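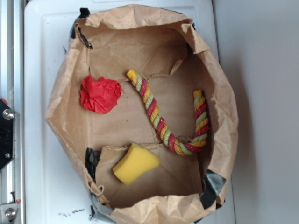 Software Engineer, Manipulation Planning and Perception

Trendura — Alville office, full time
Posted 8/31/21

We write the software that lets a robot arm look into a messy container, decide what to pick up first, and pick it up. Bins with straight sides are mostly a solved problem for us. Paper bags are the fun part! The walls lean, the rim folds over, the floor has seams and torn flaps that look a lot like objects to a segmentation model, and the things inside have nothing in common with each other. A sponge, a ball of red tissue paper and a twisted rope toy need three different ideas of what a good grasp is.

We're a team of 10 and we'd love one more person to work on exactly this.

What you'd be working on

Our stack is called Norden. It takes in overhead camera data, builds a rough model of the container and its contents, proposes grasps, and hands a trajectory to the controller. You would own a good chunk of the middle: the part that turns "there is something yellow in the corner" into a grasp pose and a path that doesn't drag the wall of the bag along with it.

In your first few months you'd probably:

Rework how we represent soft container walls. Right now the planner treats them as rigid, which makes it far too shy near the edges.

Improve grasp ranking for long curved objects. A rope with a bend in it has plenty of places to grab and only a few good ones, and our scoring still likes the ends too much.

Help grow our test set. We have 2338 labeled bag layouts and we want many more with clutter close to the walls.

Speed up replanning. We want a fresh plan in 80 milliseconds after the camera notices that something moved, and we're not there yet.

You'll be near the hardware every day. The arms are in the same room as our desks, and everybody on the team takes turns laying out objects, crumpling paper and running the evening batch (a full batch is 600 picks, so bring a podcast).

What we're looking for

Solid C++ or Python, and enough of the other one to read it without grumbling.

Some real experience with motion planning, grasping, or 3D perception. School projects and hobby robots count if you can talk us through what went wrong and how you tracked it down.

Comfort with transforms, camera calibration and the kind of bug where everything is off by a centimeter.

Clear writing. We keep short notes on every experiment and we do read each other's.

Nice to have, and please apply without them: ROS 2, PyTorch, simulation of cloth or other soft things, work on logging or replay tools. Our replay viewer, Begović, was written in a hurry and could use someone who cares about it.

What it's like here

The team is small and pretty relaxed about hours, as long as the arms aren't left running alone. Code review happens the same day. You get one day every two weeks for whatever you're curious about — the tool we use to label grasps started that way. We'll help with moving costs if you're coming from out of state.

How to apply

Send a resume and a short note through the form on our careers page. In the note, tell us about one piece of robot software you've written and the part of it you'd redo. Code samples are welcome but not required.

After that there's a phone call, then a half-day visit to Alville where you'll work on a small planning problem with two of us and try it on a real arm. No whiteboard puzzles. We cover travel.

We'd like the new person to start in November, and we'll answer every application either way.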